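Niven Combat Club will host the Lolldale Open Grappling Championship in February, the regional association confirmed on Sunday, September 21, 2025.

The event moves from Jundatero, where the hall holds 413 spectators, to the Lolldale Arena, which seats 1034. Entries are limited to 60 competitors across five weight classes, and all bouts will be held under the association's revised rules on leg locks and stalling.

Weigh-ins will take place on the morning of competition. Athletes who miss weight will not be moved to a higher class.
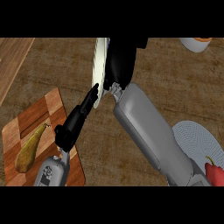

Image credit: Skuditia

Registration opens next month through member clubs. A further 40 places are reserved for the junior programme, which will be run on separate mats. Medical clearance must be submitted with each entry form.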